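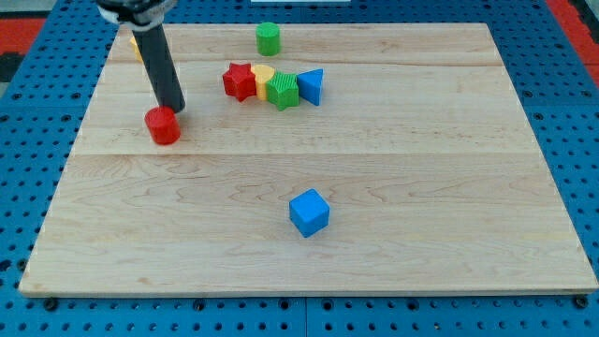
*Colorful plastic shape blocks on a wooden board.*

**Mullar toy library to reopen in larger space**

August 16, 2026 — The Mullar toy library will reopen next month on the ground floor of the former Zestbridge shoe store. It closed in February after a pipe burst and ruined 187 toys.

Members have since donated 378 replacements, mostly puzzles and building sets. Families may borrow up to four items for 30 days. Membership is free for Mullar residents — others pay a small yearly fee.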